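Bench notebook, Elletti table, December
Entry by me, with additions from Hwa-young Ra where marked HR

Gripper force limit lost after supply dip

Started 09:40. Table as left last time. Plan was to run the bowl pick through the morning and swap the pads on the rail arms after lunch. Neither got finished.

What went wrong, short version: the gripper on the arm we are running closed on the bowl at full current when it should have been held to 31 per cent. The bowl didn't break. It was squeezed out of the fingers and went across the table towards the rail. No one was inside the line at the time. I was at the desk with a hand near the stop and HR was at the cabinet. Arm stopped on the button, not on its own.

Entering this as a safety matter as well as a fault. HR had had her hand between those same fingers ten minutes earlier, turning the bowl over, with the arm in hold. Hold isn't off. We both know that and we both do it.

Sequence as far as I can put it together from the log and from memory:

First run of the day normal. Approach, close, lift a little, set down, open. Logged current peaked where it usually does.
Second run normal.
Between second and third I moved the other arms to their park positions, all commanded together. Normally I send them one at a time.
Lights on the desk supply flickered. I noticed this and didn't write it down, and only remembered when HR asked.
Third run: approach normal, close was fast and loud, bowl gone sideways. Pressed stop.

Log for the third run shows the current limit reported as 100. The first two runs show 31. No command in the log changes it. There is a gap of 8 samples in the gripper stream just after the park command. The arm joints have no gap at all, so the joint side stayed up and only the gripper side dropped out.

My reading is that the gripper controller (the Zultstead board) restarted on the dip and came back with its own default limit. Our Nam script sets the limit once, at start-up, and never looks at it again. The arm side saw the gripper come back on the bus, was happy with that and carried on. No fault raised, nothing on the screen.

HR: I checked the status light while you were getting the meter. It was the same as always. If the board restarted, the light does not tell you. Please do not anyone use the light as a check.

Agreed.

10:50. Tried to repeat it with nothing between the fingers and the fingers aimed at the foam block. Single park moves, one arm after another: limit stays at 31, no gap. Did the set twice. All arms parked together: limit stays at 31, no gap. Again: same. Third time of asking: gap in the stream, limit reads 100. So it is real and it is intermittent. Closed on the foam block with the limit at 100 to see, and it left a deep dent that didn't come back out.

Put the meter on the gripper supply at the distribution block and had HR send the park command. Meter too slow to be much use, but it does show a drop when they all move together. Borrowed the scope from next door. Supply dips hard on the first movement, then recovers. The dip is worse when the arms start from reaching out over the table than when they start tucked in, which makes sense as they are holding more weight out.

The gripper boards share a feed with the arm motors on this table. On the old table at Ranbridge they had their own. When we moved we joined them at the block to save a supply and it was meant to be temporary. I found the label I had written on it. It says temporary.
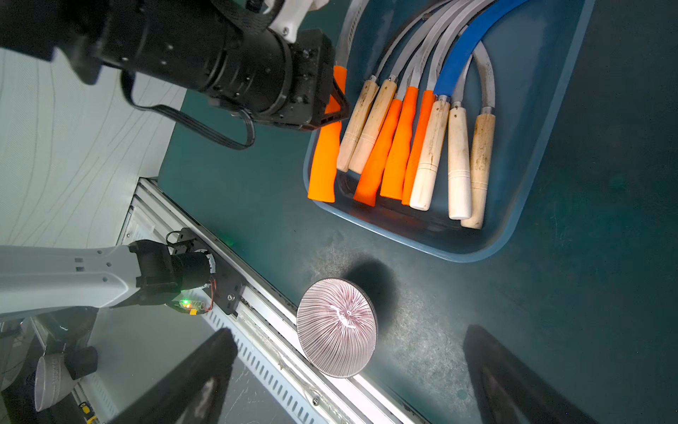
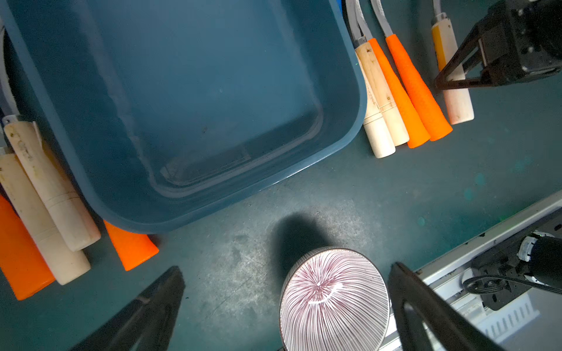
Wrist camera, bowl between the fingers in both. Orange and cream handles in the blue tray in the first, out on the table in the second.

12:15. Checked the bowl over with a torch and a fingernail. No chips that I can feel. Left it in use. Checked the fingers too. One has a bright line on the inside face which could be new or could be from the pad trial. I can't say either way, and there's no earlier record to compare it with.

Screws on the finger mounts: went round with the small driver. One on the working arm took a further quarter turn. The rest were tight. Marked them all with paint pen so next time we can see whether they have moved.

Looked through the older logs for the same thing. Searched for any run where the reported limit wasn't what the script had asked for. Found 6, spread over this table only. None from the old table. In every one the gripper was closing on one of the handles and those don't mind being gripped hard, so it passed without anyone noticing. It would have looked like a good firm pick. I remember at least one where I wrote "grip better today" in this same book. It's on an earlier page and I have put a note beside it.

That also means the grip results on the handles from those runs aren't comparable with the others. I have flagged them in the sheet and not deleted them. HR wants them out of the averages. Fine by me, as long as the rows stay.

HR: Rows stay, column added, "limit wrong". Averages redone without them. The success rate on the handles comes down a bit. The cream ones come down more than the orange ones. I would not make anything of that yet.

13:30. Back from lunch. Things done, in the order done:

Gripper feed split off from the arm feed again. Used the bench supply for now, with the ground tied at the block. Needs a proper supply in the cabinet. Bench supply is on the shelf with tape over its knobs.

Nam script changed so that it writes the limit before every close, waits, reads it back and refuses to close if the two don't match. Adds a short delay to each pick. HR timed it and says she can live with it.

Same script now watches for gaps in the gripper stream. Any gap and the run is stopped, with the arm left where it is. I first had it open the fingers on a gap. HR pointed out that if it is holding something above the table it will drop it, and if somebody has a hand underneath it lands on the hand. Took that out. It now holds position and shouts.

The default on the board itself: looked for a way to store a lower one. There is a setting for it in the manual but it wouldn't stick over a power cycle. Tried it on the working arm and on one of the rail arms and got the same result on both. Either I'm writing it in the wrong order or this version of the board ignores it. Have written to Zultstead to ask.

15:05. Repeat test on the split feed. All arms parked together, starting from reaching out, over and over until HR was bored of it. No gaps, limit stayed at 31 throughout. Scope on the gripper feed shows a flat line with a bit of fuzz on it.

Then put the feeds back together on purpose, to see if the script would catch it. Took a while to provoke. When the gap came, the script stopped the run and the message came up. Cleared it without resetting the limit and asked for a close anyway: refused, as it should. Split the feeds again and checked with the meter that they really are split.

One thing I don't like. After a restart of the gripper board the finger position reads a few counts off until the fingers have been fully opened once. Small enough that a pick on a handle won't notice. On the bowl rim it might. Not chased today. If a bowl pick starts landing off to one side, look at this first.

Working rules from now, until the cabinet is done properly. These are for everyone on the table:

Motor power off at the switch before hands go between any fingers. Hold doesn't count. This includes turning the bowl over, straightening the handles, wiping the camera, all of it.
Park the arms one at a time.
If the desk lights flicker, stop and write it down.
Don't join the feeds at the block.
Anyone who sees a close that sounds different stops the run, even if the pick was good.

HR: I would add that the stop button cable is too short. From the cabinet I could not have reached it. You could, and that was luck about who was sitting where.

Yes. Second button wanted on the cabinet side. There is one in the drawer from the old table. Needs wiring in series with the first, and a test that either one cuts motor power. Not to be done at the end of the day by someone who wants to go home, so it waits until morning.

16:20. Ran the bowl pick again, slow approach, HR on the button. Clean close, limit read back 31 each time, bowl set down where it should be. Did a short set only. The current traces lie on top of the first two from this morning.

Wrote it up for the incident sheet as a near miss. Put down the part about hands between the fingers in hold.

Still open:
Proper supply for the grippers in the cabinet (me)
Second stop button and test (both)
Board default limit, waiting on Zultstead (me)
Position offset after board restart (HR has offered)
Pads on the rail arms, carried over
Check whether the spare table is joined at the block in the same way. I think it is.

Scope goes back next door. Bench supply stays on, tape stays on the knobs. Motor power off 16:50.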